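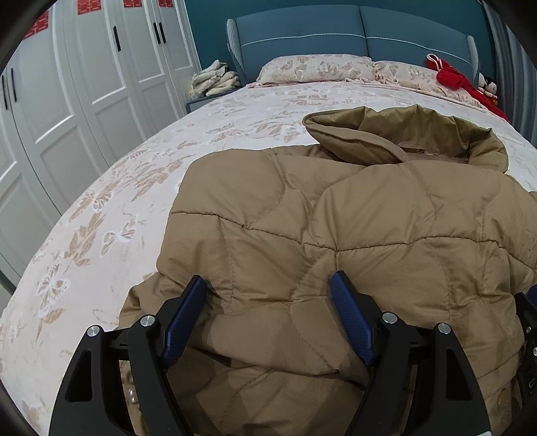
3.2 Gripper upkeep during collection

All garment episodes were recorded with one hand-held gripper, unit 2, which we call the Drernik tool. Two black open-frame fingers, dark blue textured pad on each inner face, silver round-head screws through the frames (Fig. 3). Nothing fancy. Most of the upkeep went into the pads and those screws.

Pads first. Quilted shells are slippery and the texture fills with lint, down especially. Ok-hee Jang wiped both pads with a damp cloth every 300 grasps and let them air dry before the next run. Swapped as a pair, never singly; one worn pad against one fresh one pulled the fabric sideways and the hem crept out. We lost most of a morning to this in November before So-ying Chung spotted it.

Screws. They back off slowly under repeated closing. Checked by hand at the start of each session, snugged with a short driver, paint mark across head and frame so drift shows up at a glance. Thread locker was tried on the spare (the Tessier tool) and made pad changes misrable, so we dropped it.

Alignment. Close the fingers on a strip of paper and tug. If it slides at one end only, loosen the finger, reseat, try again. Takes a few minutes. We did this after every pad change and after any drop, including drops onto a bed.

Fig. 3. Drernik tool closing on the bottom hem of a brown quilted jacket, bedroom setting. Fabric is bunched between the two pads.

The full set came to 2,616 grasps. The upkeep log was kept by Chun-yin Cheung, on paper for the first 300 and in the shared Iller sheet after that. Entries from the paper part are short and a few have no time of day, so we leave them out of teh wear analysis in Section 4.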